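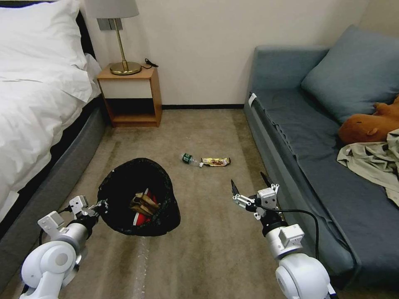 *Figure 19.1. A bedroom with a nightstand and table lamp beside the bed.*

# Chapter 19: Student Clubs and How They Grow

Walk across the main lawn at Fumcombe College during the first week of classes and you'll hear the club fair before you see it! Drums, a debate already in progress, someone calling out the rules of a board game – it's all there, and any student can join in. The college has 1000 students, and 300 of them belong to at least one club by the end of their first term.

In this chapter we look at how a student club gets started and how it keeps going when its founders graduate. Our main case is the Nikedska Society, a coding club that began with a handful of beginners sharing one classroom. We'll follow it through its first budget request, its first public talk (200 people came, and the club had set out far too few chairs) and the July when it nearly folded.

By the end of the chapter you should be able to:

- write a short charter for a new club
- plan a simple yearly budget
- explain how an outside speaker is invited and hosted
- compare two ways of choosing officers

## Before you read

Think of a group you joined and then left. What made you sign up, and what would have kept you there? Jot down a few lines and keep them handy – we'll come back to them in Section 19.3, when we compare Nikedska with the much older Evel Debating Union.

**Key terms:** charter, quorum, officer, recognized club, activity fee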